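Metedari Opens Equipment Planning Service for Two-Arm Kitchen Robots

16th April — Metedari, which advises commercial kitchens on equipment purchases, has opened a planning service for buyers considering two-arm robots. Clients can try a robot in a simulated kitchen before they commit money to hardware, floor space or electrical work.

The service costs $3,123 per site and covers one kitchen layout. Clients send a floor plan and a list of the items their staff handle most. Metedari builds the tests and returns a written budget covering purchase, installation, spare grippers and staff training.
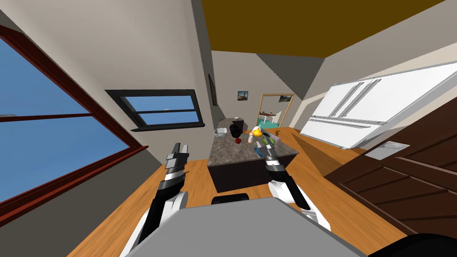 Two robot arms at the island in a simulated kitchen. (Metedari)

"Most of the buyers we talk to have a price for the robot and nothing else," said Iraís Tapia, head of planning at Metedari. "They haven't priced the counter they may need to move, or the day the kitchen is closed. We put those on the same sheet."

The first clients are Drevier, a catering company, and Abdella, which runs staff cafeterias at five sites. Drevier used its report to put off a purchase until its next lease. Abdella has set aside money for one robot and will review the other sites after it has been in use for four months.

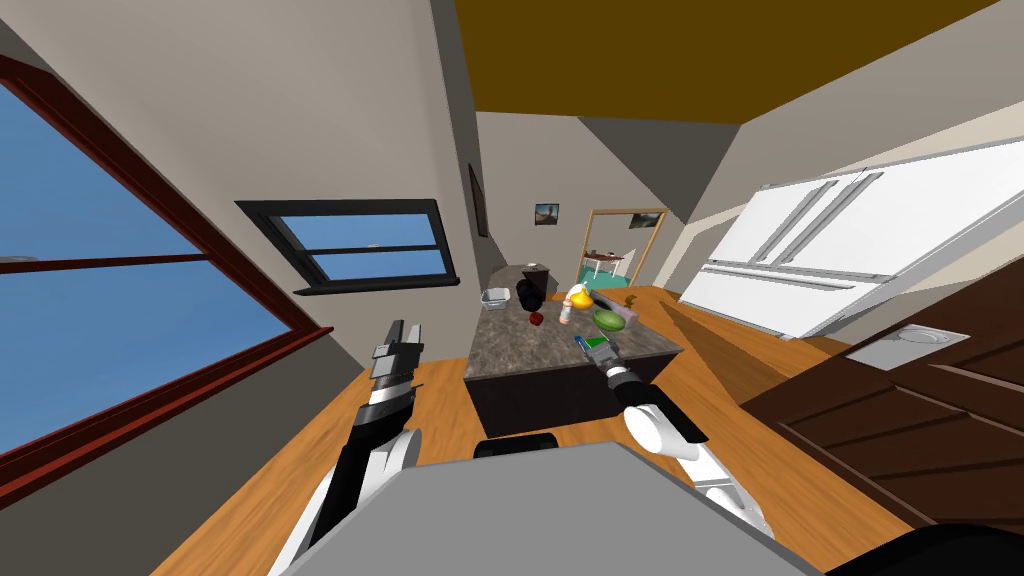
The right gripper at the front edge of the countertop, with a small green-and-blue object between its fingers. (Metedari)

Reports list each item by size and shape and state whether the standard gripper is suitable or a different set of fingers should be budgeted for. Narrow packages, bottles and round produce are listed separately.

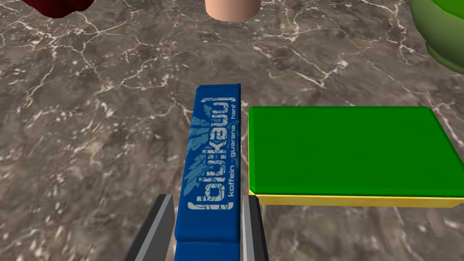 Clients who go on to buy can have the planning fee credited against installation by Pollora, Metedari's installation partner. The credit is good for one year. Clients may also take the report to another installer.

"We quote from the report, so there are fewer site visits," said Fiifi Aryee, operations manager at Pollora.

Bookings are open now. Reports are delivered within five weeks of receiving a floor plan.

Media contact: Nana Eshun, Metedari press office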